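Chapter 7
Folded Paper Containers for Snacks and Light Meals

7.1 Scope of the chapter

Chapter 6 dealt with rigid trays and lidded tubs. The present chapter covers containers made from a single piece of paper or paperboard which is delivered flat, folded into shape shortly before use, and closed by means of flaps. They are used for fried snacks, pastries, small cakes and cold portions, and are normally thrown away after one use.

On completing the chapter the reader should be able to name the parts of a folded container, read a flat pattern, choose a board weight for a given portion, and set out a bench for filling and closing. Printing is treated only so far as it affects folding. Inks and their approval for contact with food are covered in Chapter 11.

7.2 Terms used

The blank is the flat piece as it leaves the cutter. A crease is a line pressed into the blank so that it folds in one place only. A panel is any area bounded by creases or cut edges; the base panel carries the load, and the side panels keep the food in. A flap is a panel that is free on at least one edge when the container is open and is folded over to form the closure. A tab is a narrow flap that enters a slot.

The word "box" is avoided in this book except in trade names, as suppliers apply it to both folded and rigid goods.

7.3 Board and paper

Board is specified by weight in grams per square metre, by thickness, and by the direction of the grain. Of these the grain is the most often overlooked. Paper folds cleanly along the grain and tends to crack across it. Where a pattern has creases in both directions, the grain should run parallel to the longer creases, and the shorter creases should be pressed more deeply.

Greasy foods require either a coated inner face or a separate liner. A coated face resists fat but takes glue poorly, so coated containers are usually held by tabs. The Konell pattern, used in the exercises at the end of the chapter, is of this type. The Zuvum pattern is glued at two corners and supplied part-folded. It takes up more room in storage but less time at the bench.

Blanks are commonly packed in sleeves of 52 and cartons of 1000. The last carton will therefore contain a short sleeve, and stock should be counted by carton. Cartons are kept flat, off the floor and away from steam. Board stored in a cold room during January and brought straight to a warm bench may curl, and should be left in its wrapping until it has reached room temperature.

7.4 The open position

A container is said to be in the open position when its body has been formed and its closing flaps are turned away from the mouth. All filling is done in this position. A flap that springs back over the mouth will collect crumbs and grease on its inner face, and the closure will then be poor. Each flap should be bent back along its crease once, past the upright, before filling begins.

The printed design also has a bearing on handling. A repeating pattern such as a check shows up a badly placed crease at once, as the rows no longer run parallel to the fold. Plain areas hide the same fault. For this reason, many designs confine the pattern to the lower sides and leave the flaps white.
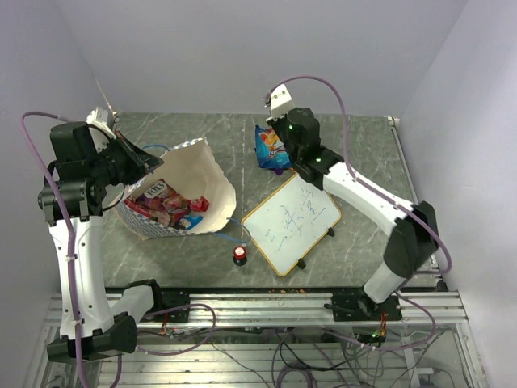
Fig. 7.1 Paper snack container in the open position, flaps folded back. Note the blue-and-white check on the lower sides.

7.5 The bench

The surface must be level, smooth and easily wiped. The container stands on it unsupported, and any ridge beneath the base panel will tilt the mouth. A working area around 60 cm deep is enough for one container and one tray of food. Folding and filling should be given separate areas wherever space allows, with the blanks on the side away from the food.

The layout used at the Clindham works, described in section 7.8, places the two areas at right angles. The Căpraru layout places them in line. Both are satisfactory for small runs, and the choice depends mainly on the position of the door.

7.6 Order of closing

Closing begins with the shorter flaps, which are folded inwards and held lightly. The longer flaps follow. On tabbed patterns the tab is entered squarely into its slot and pushed home with the thumb; it should not be bent to make it fit. If the tab will not enter, the body is out of square and must be corrected at the base before a second attempt is made.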